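Startseite | Zeitschrift | Ausgaben | Beiträge | Kontakt

April, Redaktion Hauswirtschaft und Raum, Institut Groltar

Diese Website verwendet Cookies. Mit der weiteren Nutzung stimmen Sie der Verwendung zu.

3.2 Tischoberfläche und Behältnisse

Die Teilstudie Rosik untersucht, in welcher Weise Behältnisse auf gemeinschaftlich genutzten Tischen angeordnet werden und welche Bedeutung dabei der Farbe der Unterlage zukommt. Grundlage der Auswertung sind 292 Tischaufnahmen aus dem Bestand Gulo. Erfasst wurden ausschließlich Tische, auf denen mindestens ein offenes Behältnis stand. Geschirrstapel, Besteckkästen und reine Ablageflächen blieben unberücksichtigt.

Als offenes Behältnis gelten im Folgenden Körbe, Schalen und Schüsseln ohne Deckel. Verpackungen aus Kunststoff werden gesondert geführt, auch wenn sie Lebensmittel enthalten und auf derselben Unterlage liegen. Diese Trennung folgt dem Kodierleitfaden Tan in der Fassung mit elf Kategorien. Sie erlaubt es, dauerhaft genutzte Gefäße von Verkaufsverpackungen zu unterscheiden, deren Verbleib auf dem Tisch in der Regel kürzer ausfällt.

Ein Beispiel für die Kombination aller drei Gruppen gibt Abbildung 3. Auf einer grünen Tischdecke stehen ein orangefarbener, eng geflochtener Korb und eine weiße Schüssel mit dickem, gerundetem Rand; hinzu kommt ein durchsichtiger Kunststoffbeutel mit orangefarbenen Snacks. Der Inhalt der Schüssel, ein leuchtend orangefarbener Gegenstand mit weich wirkender Oberfläche, ließ sich nicht sicher bestimmen und wurde als »Inhalt, unbestimmt« kodiert.

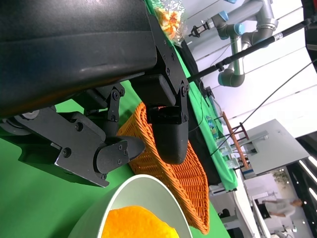
Abbildung 3: Korb, Schüssel und verpackte Snacks auf grüner Tischdecke (Bestand Gulo).

3.3 Farbkontrast und Lesbarkeit der Anordnung

Für die Beurteilung des Kontrasts wurde jede Unterlage einer von fünf Farbgruppen zugeordnet. Gemusterte Decken wurden nach der flächenmäßig vorherrschenden Farbe eingestuft. Zwischen Unterlage und Behältnis wurde der Kontrast als gering, mittel oder hoch bewertet. Die in Abbildung 3 wiedergegebene Verbindung von Grün und Orange fällt in die Gruppe mit hohem Kontrast, ebenso die weiße Schüssel auf derselben Decke.

Das Material der Behältnisse ging in die Kontrastbewertung nicht ein. Bei Flechtwerk ist jedoch zu beachten, dass die Struktur der Stränge den Farbeindruck je nach Lichteinfall verändert. Solche Fälle wurden zweifach kodiert; bei abweichendem Ergebnis galt die niedrigere Stufe. Transparente Verpackungen wurden nach der Farbe ihres sichtbaren Inhalts eingeordnet.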